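The woman in the seat by the window had been flying for thirteen hours, if you counted the two hours on the ground at Howells waiting for a gate, and she had long since stopped believing in the little map. It showed a white airplane about the size of Ohio sitting over the ocean, and every time she looked, it had moved a thumbnail's width or it hadn't moved at all.

"We are two hundred sixty miles out," said the captain, in the cozy voice they must teach them all somewhere, "and I'd like to ask you to put away anything that lights up, beeps or plays a song."

All down the cabin people sighed and went hunting for their buttons. Her own telephone was an old Millolex, which took so long to shut down that she generally started when the dinner trays went by.
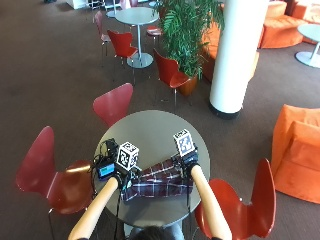 Dotside
Staff writer, short fiction

The man beside her had no telephone. What he had, buttoned into his coat pocket, was a small brown radio, and it was playing a waltz, very softly, the kind her grandmother used to hum over the ironing (always a little flat, bless her, and always with the window open).

"You'll have to turn that off," she whispered.

"I'd love to," he said. "I took the batteries out before we left Predach."

She thought this over. The flight attendant came by, stopped at row 26, tilted her head, and stood there a good deal longer than the seat belts required. Then she reached up and switched off the reading light over his seat, as gently as you would in a child's room, and went along to the galley.

They came down through the clouds in three-quarter time, with the wing dipping and rising, and the woman by the window found that she was humming.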